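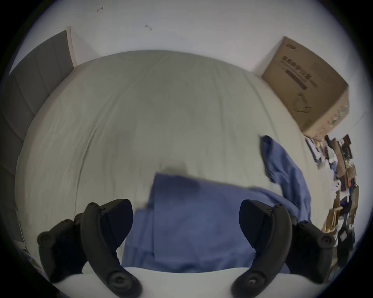 Brundness, August

I've been drying calendula for three weeks and the spare room smells like hay. Aoife Gallagher gave me the seed last year and I didn't expect much from it, but the back bed came up thick and I've picked more than 600 flower heads so far.

They go face down on old flyscreens, out of the sun. The petals feel dry after a few days. The green part underneath takes longer, and that's where I lost a jar to mould last time, so now I snap one open before I put any away.

Half will go into olive oil for salve. I use a plain recipe - dried flowers, oil, a bit of beeswax - and leave the jar in a cupboard for six weeks, shaking it when I remember. The rest is for tea. Anca Enache mixes hers with lemon balm, which I like better than calendula by itself. She's also after some seed, so I've left the last two plants alone to finish.

Comfrey is next, if the weather holds until Monday.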